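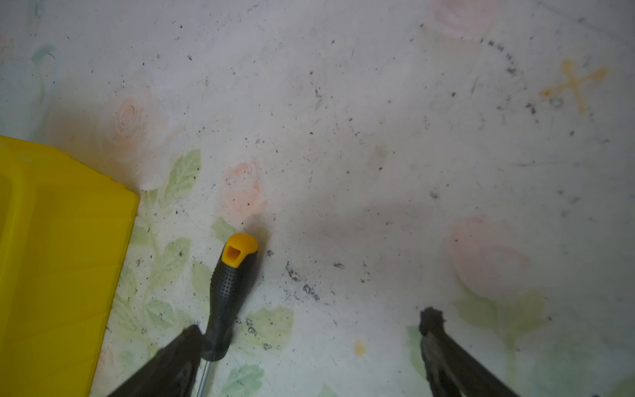

Pasby tool library to reopen after floor is cleaned and stock sorted

22 May 2021

The Pasby tool library will open its doors again in August, once its hand tools have been sorted and the old floor in the front room has been scrubbed and repaired.

The library, on Greltik Street, lends tools to residents for up to two weeks at a time. It has been closed to borrowers while the stock is checked against the catalog, which lists 2641 items. Staff have found 358 that need repair or a missing part, and another 642 that had never been labeled.

Adjoa Ankrah, who manages the library, said the hand tools were taking the longest.

"Saws and drills are easy to tell apart," she said. "With screwdrivers you can have a whole bin that all look alike, and you have to read the size off each one. Some of the marks have worn away, so then you try them in a screw."

Screwdrivers, chisels and files are being sorted by type and size. Each is wiped down, given a number and put in the drawer where borrowers will find it. Tools with bent shafts or split handles go to the repair bench at Dusotum, the workshop next door, where two part-time fitters are working through them.

The floor is the other job. The front room still has its white covering with pink roses and green leaves, which was there when the library moved in. The pattern has faded, and the surface is marked with grime, dark smudges and an orange-yellow stain. Ankrah said she had been asked more than once whether it would be torn out.

"We priced a new floor and it was more than we wanted to spend this year," she said. "People like the roses, too. We will clean it, see what comes up and patch the rest."

The cleaning budget is $700, paid from late fees and a grant from the Agbenyega Fund. It covers the hire of a floor scrubber for one weekend and new mats for the area by the counter, where most of the wear is.

Borrowers who still have tools at home can return them through the side entrance on Greltik Street. No late fees will be charged for the period of the closure. Donated tools are not being accepted until the sorting is finished.

Opening hours will be posted on the library door and in the Pasby town newsletter. Existing cards will remain valid.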